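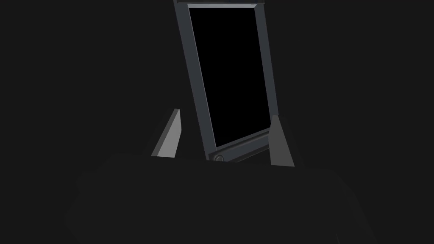
Wrist camera view in the simulator, picture frame between the fingers

Grasp planner scores the picture frame as a good grasp, I don't believe it

Posted by Delali Lamptey, 2024-03-15
Tags: simulation, grasping, depth, collision meshes

I've inherited a simulated grasping setup at work and I'm trying to decide how much of it to trust. The object in the render above is a picture frame, grey border with a plain black panel, and the gripper has one finger on either side of the lower part. The planner rates this pose very highly. It rates nearly everything involving this frame very highly, and that is what bothers me.

I ran 300 grasps on the frame with small random changes to the starting pose. The log says all but 2 succeeded. No other object in the set gets anywhere near that. I've been told by the person who built the scene that frames are simply easy because they have straight sides. Maybe. I've tried to pick up real picture frames and they swing about if you hold them near one end.

What I know so far:
– the collision shape is generated automatically when the object is imported, and I haven't found where to look at it
– "success" is set by a script I didn't write
– the pose estimator runs on the rendered colour image and seems happy, but I can't tell if it's using the image or being fed the true pose by mistake

Is there a sensible order to check these in? I don't want to retrain anything until I know the numbers mean something.

Ramesh Awasthi

Start with the success script. In my experience a score that high is a bookkeeping fault far more often than a good planner. The one we had at Grimley counted a grasp as successful if both fingers reported contact at any point during the close. It never lifted the object. We had months of lovely graphs out of that.

Open the script and find out three things: does it lift, how far, and how long does it wait before checking. If it doesn't lift, you can throw the 300 runs away and save yourself the rest of the list. If it does, check whether the object is being glued to the gripper on contact. Some setups have a helper that does this to keep demos tidy, and it gets left switched on.

After that, the collision shape. Automatic import usually gives you a convex hull, and often a padded one. Your frame has a little round knob near the left end of the bottom rail and stepped ridges along it. I'd bet a hull swallows all of that and leaves you with a smooth slab, so the fingers never meet anything awkward. Draw the collision geometry over the render and look at it from several sides. A single wrist view won't tell you much about contact, as a gap of a few millimetres can look like a touch from there.

For the pose estimator there's a cheap test. Swap the colour image for a blank one and run it again. If the pose still comes out right, it was never looking.

Yaa Atinga

Just lower the friction. Default friction is always too high and everything sticks. Worked for me.

Ailbhe Geraghty

I'd be careful with the friction advice. Turning one number down until the success rate looks believable only gives you a different number you can't explain. Measure it or take it from somewhere you trust, and write down where.

Agree with Ramesh on the order, though I'd do the blank image first as it takes five minutes. One addition: that panel is flat black in a dark grey scene. Even if the estimator really is using the image, it has the rails to go on and not much else. Try it with a lighter background and different lighting and see if the pose jumps. Ours did, badly, on run 428 of a long batch, and we only spotted it when someone plotted the error by lighting setting.

Also log the random seed for each run. If your 2 failures can't be replayed, you've lost the most useful part of the data.

Comment from Delali Lamptey

Thanks. Blank image test done: the pose still comes out perfect, to the last decimal place. So the true pose is leaking in somewhere. Going through the success script next, all 839 lines of it.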